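Textiles 6: How Cotton Takes Up Dye
Handout for the Talgate evening course 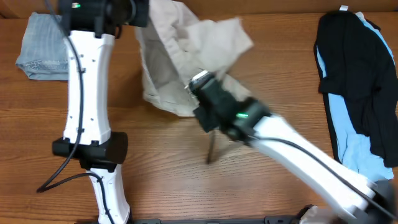
Ashton Bright asked after the last class why denim fades along the folds when a dyed shirt mostly keeps its colour, and whether a better rinse would fix it. What a great question, and it gets us straight into indigo!

Most dyes we use on cotton soak right into the fibre. Indigo barely does. It sits near the outside of the yarn in thin layers, so every rub takes a little blue away and the pale core starts to show - first at the knees, hems and pocket edges. Rinsing clears loose dye, but it can't push the rest any deeper.

Reactive dyes are a different story (and my favourite, I'll admit). They bond with the cellulose itself, and the colour holds up beautifully in the wash.

For the bench work, each pair needs 200 grams of dry cotton. Weigh it before wetting. Do 5 short dips in the indigo vat, with time in the air between each one, and watch the cloth go from yellow-green to blue. I never get tired of it!

Reading: Sheehan, the chapter on vat dyes. Bring your swatch cards and gloves.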